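Care of Glass, Bottles and Display Pieces on Open Surfaces
Household Guidance, Delletti Home Services
Revised Wed 15 July

Residents frequently keep decorative glass, bottles and cut stems together on a sideboard, a shelf or a dining table. Such arrangements are pleasant to look at, but they gather dust and hard-water marks sooner than most other parts of a room. The following guidance applies to all furnished apartments in the Plurkau and Cisternas buildings.

Clearing the surface

Remove every item before cleaning begins. Wiping between objects leaves a ring of dust at the foot of each one and is a common cause of breakage. Place the pieces on a folded towel, the tallest toward the back, and leave a hand's width between them.

Patterned surfaces deserve particular attention. A geometric print in grays and white hides crumbs, drips and fine grit very well, and the color of a nearby object may be mistaken for a stain. Look at the surface from a low angle, with a lamp to one side, before deciding that it is clean. Grit should be lifted with a soft brush first. A damp cloth used too early will drag it across the finish.

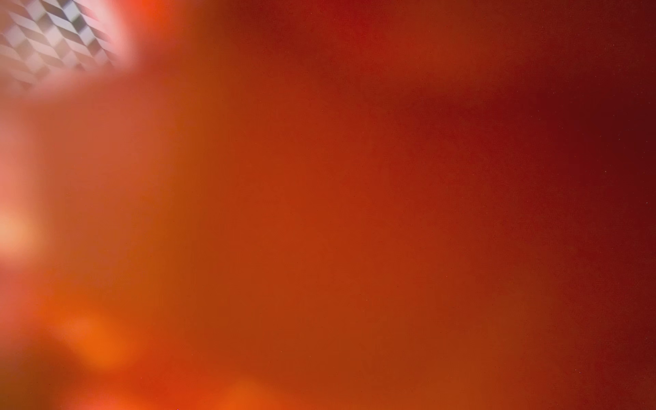
One resident of the Cisternas building wrote to us that the lamp had been of more use to her than any cleaning product. She had gone over a checkered table cover every week and believed it spotless until she set a reading light beside it, and she asked whether an ordinary flashlight would serve as well. It will, provided that it is held almost level with the surface.

Washing ribbed and molded glass

Smooth jars may be washed in the usual manner. Jars with raised ridges require a little more time, as film settles in the grooves and is not removed by a flat sponge.

Fill the jar with warm water and add one small spoonful of baking soda. Let it stand for 35 minutes. Work a soft bottle brush up and down along the ridges, never across them, and finish with the rim, where textured glass holds on to fingerprints. For a chalky line left by standing water, use 200 milliliters of white vinegar in the same quantity of warm water and allow 10 minutes before rinsing.

Do not move glass directly from a cold windowsill into hot water. Jars with chips at the rim should be retired from use.

Colored bottles

Colored bottles vary a great deal. In some the color runs through the glass, and in others it is a coating. Unless the maker states otherwise, treat every colored bottle as coated — no vinegar, no scouring pad and no soaking. A barely damp cloth, followed by a dry one, is sufficient. Strong sunlight may fade a coated bottle, and a quarter turn once a month will help to keep the tone even.

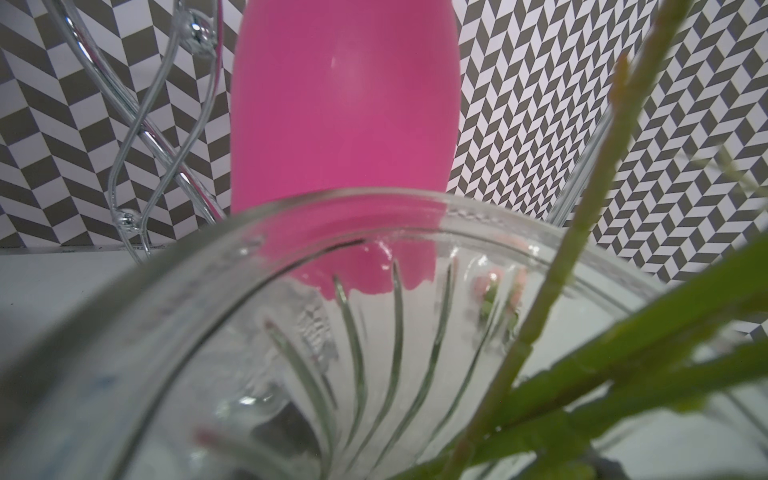 Clear stands with loops or twisted rods should be dusted from the top down with a dry, soft paintbrush. Acrylic scratches easily and must not be cleaned with products containing alcohol or ammonia. Where beads are fitted to the rods, support each one with a fingertip while brushing.

Stems and greenery

Keep long stems clear of clean glass, as sap and pollen leave marks that are difficult to remove once dry. Trim any brown tip at a slant with sharp scissors. Water in vases should be changed every other day in warm weather.

Returning items to their places

Allow all glass to dry fully, mouth down, on a rack. Felt pads may be fitted under heavier pieces; packs of 16 are kept at the Trondovent supply desk and may be requested there on weekday mornings. Pads issued before June had a weaker adhesive and should be exchanged at the same desk.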